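HOM 140 Household Organization
Unit 3 handout: Countertops and tables as storage

Read this before the May practical. Bring the worksheet from Unit 2, filled in.

1. Where we left off

Last time we sorted kitchen items by how often they are used: daily, weekly, seldom. The Stodness workbook uses the same groups but calls them A, B and C. Either set of names is fine on the exam.

Daily items can stay out. Weekly items can stay out if there is room. Seldom items go in a cabinet or out of the kitchen. Most of the trouble in small kitchens comes from the second group, and most of this unit is about it.

2. Open storage

Open storage means anything that holds items in view and within reach: racks, hooks, trays, baskets, trees. It takes up surface, so each piece has to hold more than would fit on its own footprint without it. Plates are the usual case. Laid flat side by side, two dinner plates cover a large part of a small table. Standing in a rack they take a narrow strip, and either one can be lifted out without moving the other.

Mugs work the same way. A mug tree uses height. Check the base before buying – a narrow base tips when mugs hang on one side only.

Baskets are for produce that does not need the refrigerator that day. Keep them shallow. In a deep basket the bottom layer gets forgotten.
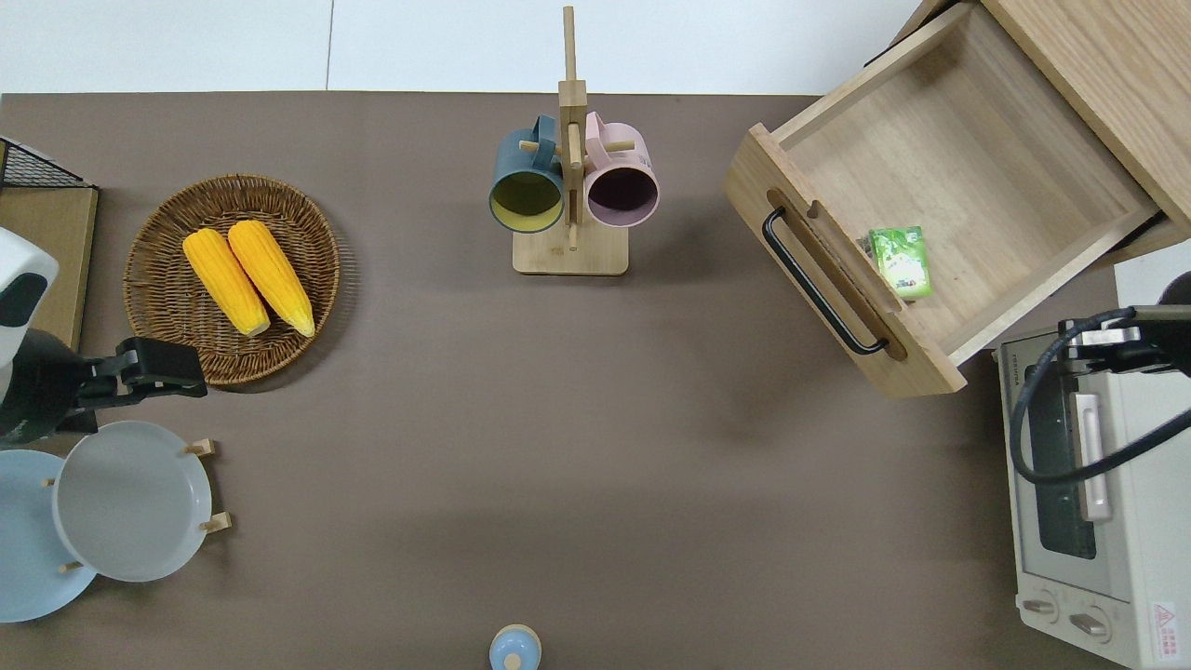 Fig. 3. Table with basket, dish rack, mug tree and toaster oven; drawer open at upper right.

Using Fig. 3, note which pieces store items upright or hanging and which store them flat. The corn lies flat in a round basket. The plates stand between pegs. The mugs hang with their mouths down, which keeps dust out of them. Then mark on your worksheet where you would put a cutting board, and give your grounds in one sentence.

3. Drawers

A drawer near the work surface is for small packets and hand tools. Packets get lost behind larger things, so keep them toward the front, standing up if the drawer is deep enough. Leave clearance for the drawer to open fully. Students forget this every term and draw a basket or a stool in the way.

4. Appliances

A toaster oven needs free space at the sides, back and top. Follow the distance in the manual, since models differ. Nothing is stored on top. Leave the door its full swing and keep the warning label readable.

5. Practical

You will get a bare table, a box of items and 7 minutes to set it up. Grading is out of 200 points and the sheet is in the Pukport folder. Points come off for blocked doors, for daily items out of reach, and for anything hanging over the table edge.

Reading: Lazarević, chapter on work surfaces. The Uveo chart is optional – it covers pantry shelves, which we start in Unit 4.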